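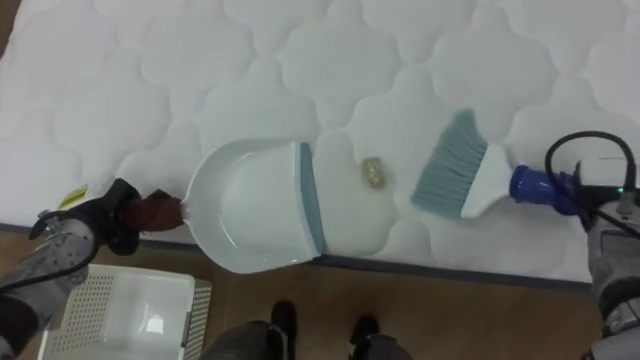

June 18, 2020. Dust shedding trial, quilted covers, second round. Purpose is to find out how much loose fibre and settled dust a stitched cover holds after a fixed period in a closed room, and whether the stitch pattern matters more than the cloth. Fotis holds that it is the cloth. I think it is the seams. A cover like the white one here, stitched all over in rounded puffs, has a great deal of seam for its area, and the dark grey piping along the side adds one long straight join that the plain covers from Hagedorn lack. I have asked for the piping to be sampled separately from now on. In the May round it was lumped in with the top face and the two cannot be pulled apart afterwards.

Method as in May except where noted. Cover conditioned for 20 hours with the door shut and the vent taped. Pre-weighed filter papers, folded once, stored in the desiccator until needed. Each zone brushed with the same soft brush in one direction only, eight strokes, then collected and tipped on to the paper. Balance zeroed before every reading. Kai did the weighing, I did the writing.

Change from May: blanks. Eilidh Mowat pointed out that we never ran a paper through the whole handling with nothing on it, so we had no idea what the handling itself adds. Three blanks run this morning. Two showed no change the balance could resolve. The third gained 2 mg, probably from my sleeve. Lab coats with elastic cuffs from here on.

Results so far, in mg, blanks not subtracted:
Brarnis plain weave, top face: 41
Brarnis plain weave, side: 12
Britine quilted, top face: 137
Britine quilted, piping: 29

The Britine top face figure is high enough that I want it repeated before it goes in the table. Finn Kettler thinks the filling is working out through the needle holes, in which case we are weighing wadding as well as dust. Under the small microscope the fibres are of two thicknesses, so he may be right. Need a reference sample of the filling. Edeltraud Wegener has written to the supplier for one.
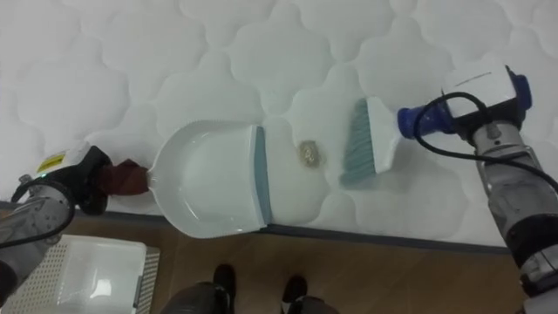
Collection losses are the weak part of the method and I would like a figure for them. Dust leaves the brush, some of it lands where it should, and the rest goes back into the cover or over the side. The mouth of the pan matters here. On a flat table a straight opening seals well enough, but on puffy panels with curved seams, as on this mattress, a straight edge has grooves to bridge, and fine material can pass under it. The serrated upper edge of the rim is another place I would expect fibre to catch, so the rim is to be wiped on to the same paper as the contents.

Proposed check: put down a known weight of dyed lint on one panel, collect in the usual way, weigh what comes back. Do it on a high part of the panel and again along a groove. If recovery differs by more than the spread of the blanks, we correct for it or change the tool.

Zollbridge want the cover rated to 2,000 rub cycles before they will discuss the cloth. The rub rig is free after Kai's run. No point starting until the filling question is settled, as a worn cover will only shed more of whatever it is we are weighing.

To do:
Repeat Britine top face, fresh cover
Order filter papers, down to the last box
Lint recovery check, panel and groove
Ask Fotis for his cloth weights from May, still not in the shared folder
Desiccator beads have gone pink, dry them overnight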